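Esari Lounge Reset — data card

Maintained by Tobiloba Shehu. Questions about consent or shift data go to Johannes Ngcobo.

Summary

Recordings of a two-handed robot doing soft-furnishing work in the staff and guest lounges at Drurnen, a serviced office building. The robot takes over part of the room reset that the cleaning crew used to do by hand between bookings: picking up throw pillows, setting them on the sofas, clearing fabric items from the seats. The set has 793 episodes, 219 of them with a matching shift log from the crew.

Contents

episodes/ one folder per episode, head view and wrist view
shift_logs/ start and end of reset per room, entered by crew
interviews/ transcripts, 33 sessions, names removed
splits/ train and test lists, divided by room

The head and wrist streams start at different moments. Use the offset in each episode's meta file before pairing stills. The two views below come from a single session.
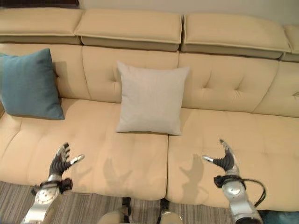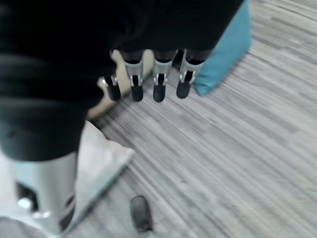

Head view: tufted cream sofa with a teal and a light gray pillow. Wrist view: black fabric close to the fingers, striped floor beyond.

Task labels

place_pillow — pillow set against the sofa back
clear_seat — fabric item removed from the seat
straighten — pillow already on the sofa, position corrected
handover — crew member gives an item to the robot or takes one from it
abort — run stopped by crew or by the safety layer

Dark fabric held near the wrist can hide most of the hand. Those runs carry the flag occluded and should be left out of grasp scoring.

Changes to the work

Before the trial a reset was done by two people. It is now one person and the robot. The second person was moved to the kitchens on the same floor, same hours and pay grade. Crew members reported less bending and more waiting. Several objected to being listed as "operator" in the Okeke scheduling tool when their contract says cleaner, and the title was changed back in November.

Stopping a run needs no reason code. An early version asked for one and the crew stopped using the button, so aborts from that period are undercounted.

Shift logs are not to be used to rate individual workers. This is a term of the license, and Drurnen management signed it too.

Known gaps

No night shifts. One building only. Leather-like and woven upholstery are labeled by eye. Rooms fitted with Sturkex door sensors have more exact start times than the rest — the field time_source says which.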